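How many demos before cloth folding stops being embarrassing?

Bustik
Two arms, 19 teleop episodes of picking up rags, and the policy has learned to hover. Do I need more episodes or better ones?

Stadgate
Better. Move the cloths between takes and throw out anything where you dithered.

Nicholas
Disagree - keep the dithering. Mine only learned to recover because I fumble so much. Call it expertise.

Bustik
My current start, three cloths and some clutter:

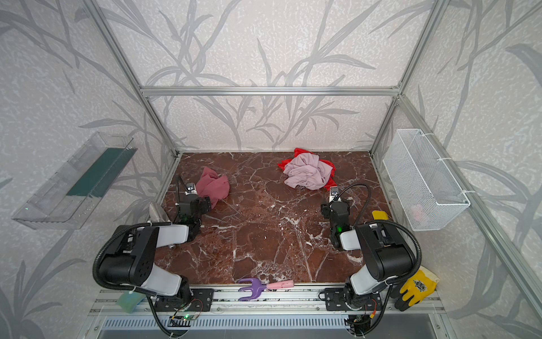 Kollora
Stadgate is right about moving things, wrong about throwing takes out. I binned 14 in May and had to record most of them again.

Stadgate
They were bad takes, Kollora. I watched 9 of them.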